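Cleden 纺织旧厂开放日，流水账

Dec 1, 2021，周三，请了半天假去的。回来路上在车里用手机打的字，乱，先发了再说，有空再改（大概率不改）。

起因是Doda，我们这边一个做织带和包袋面料的小厂，每年开放一次，名额300个，公众号上抢。九月份就报了名，差点忘了，前一天晚上收到短信才想起来。

怎么去

地铁坐到终点，出来换9路公交，坐到底。别信导航，导航把你带到货车门，门卫大爷手一挥让你绕回去，绕一圈要走好久。正门在河那一侧，红砖墙，门口一块木牌子写着厂名，字很小。自己开车的话河边能停，早上还有位置，我走的时候已经停到桥上了。

签到很快，报手机号，领一张贴纸贴衣服上。我的贴纸走到第二个车间就掉了，也没人管。

第一站，原料仓

没什么好看，但是味道很特别，有点像新书包刚拆开那个味儿，又带点机油。纱筒一排一排码到房顶，颜色按编号排，不按色系，所以一眼看过去花花绿绿很乱。讲解的人说编号是老厂长定的，后来的人都背熟了，就不改了。有个小朋友问最难卖的是什么颜色，答：芥末黄。但是每年还是得备，总有一家客户要。

仓库冷，没暖气，十二月去的话羽绒服别脱。

第二站，织带车间

重头戏。吵，非常吵，门口发耳塞，一定要戴，我一开始没戴，五分钟就老实了。织带机窄窄的，一台上面同时走好几条带子，梭子看不清，只能看见带子一点一点往下吐。当天带队的是Gerrit Boersma，荷兰人，在厂里管技术，中文很好，就是快，而且车间里基本靠喊。我记下来的几条：

背包肩带和腰带用的织带不是同一种织法，肩带要软，边不能割脖子；腰带要硬，要不扣子会滑。

染色在织之前还是织之后，看单子。先染纱的颜色稳，贵；后染的便宜，深色容易有色差。

有一卷黑色织带看着好好的，他拿手电侧着一照，能看见横着的一道一道，这卷就只能降级卖。我凑近看了半天，不照的话真看不出来。

车间里最老的一台机器叫Paiva，其实是铭牌上的名字，大家就这么叫了。还在用，专门织一种人字纹的宽带，别的机器也能织，但是手感不对，老客户一摸就知道。可以上手摸样品，我摸了，说实话没摸出来。

第三站，测试间

我最喜欢这个，也是人最多的，排了一会儿队。房间不大，几台拉力机，把一段织带两头夹住往外拉，数字往上蹦，所有人屏住气等它断。那天拉的一条断在3688牛，啪一声，前排一个阿姨吓得往后跳，踩我脚上了。Gerrit说这批合同要求是3000，所以过了。有人问那断了的带子怎么办，他从抽屉里抓出一大把断头，说随便拿，当钥匙绳。我拿了两根，一根藏青一根灰。

还有个磨面料的机器，圆头在布上一圈一圈转，转到起毛为止。很慢，看了一会儿有点催眠。旁边墙上贴着磨完的布样，从好到烂排一排，这个挺直观的，建议拍照。

另外扣具也测，塑料扣放冷柜里冻过再拿出来扣，听有没有裂声。讲解说北方客户投诉基本都是冬天来的，一看就懂。

中午饭

食堂对外开，刷码，两荤一素。红烧带鱼不错，米饭有点硬。汤免费，紫菜的，去晚了只剩汤没有紫菜。座位紧张，跟拼桌的一对夫妻聊了几句，他们是做户外俱乐部的，来看能不能小批量订肩带，结果起订量太大，谈不下来，蛋饭倒是吃了两份。

第四站，包袋展厅

二楼，铺了地毯，总算安静了。一半是历年给别人做的料子，一半是旧包，厂里这些年收来的，有些可以翻开看里面的缝线。重点看几个地方：肩带根部有没有打叉加固，拉链头尾有没有包边，底部是一层还是两层。我把自己背的包也翻过来看了，根部就一道直线，难怪去年开线。

展厅尽头是Domby，厂里办的修包角，平时周末才开，开放日全天都在。可以带自己的包来问。换扣子当场能弄，换拉链要留下，一周后取。我前面那位拎了个行李袋，轮子掉了一个，师傅看一眼说这个不值得修，她还是要修，最后留下了。

黑包最多，真的，一眼望去全是黑包。问了师傅，说黑的耐脏，所以大家背得久，坏也坏得彻底，扣子、织带一起老化。侧面那种收紧带的扣是最容易坏的，塞包的时候老被压到。他教了个办法，长期不背的时候把带子放松，别一直绷着。
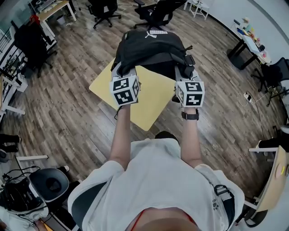 几条实用的

票免费，但是要抢，公众号一般九月发，放出来就赶紧点，我那次几分钟就没了。

鞋子穿平底的，车间地上有槽。长头发扎起来，不扎不让进，门口有皮筋。

能拍照，织带车间最里面那条线不让拍，有牌子，注意看。

带小孩可以，但是测试间对太小的孩子有点吓人，那一声真的挺响。

厕所在食堂后面，展厅楼没有。这个应该写在地图上的，没写。

纪念品店在出口，Cleden字样的帆布袋，还有织带卷成的杯垫。杯垫好看，就是吸水，放杯子底下第二天还是湿的。零头织带按斤称，这个最划算，我买了一小包，准备给家里的狗做根新的牵引绳，扣子还得另配，店里没卖。

没看到的

染整车间那天检修，没开，挺遗憾的，本来最想看那个。Gerrit说明年应该能开。还有下午那场讲座，讲旧织带回收的，我要赶回公司开会，只听了开头十来分钟，主要讲的是把不同材质拆开有多费功夫，有听完整场的朋友麻烦评论区补充一下。

回程公交等了很久，站台上一半的人衣服上都还贴着那张贴纸。照片回头再传几张，先开会去了。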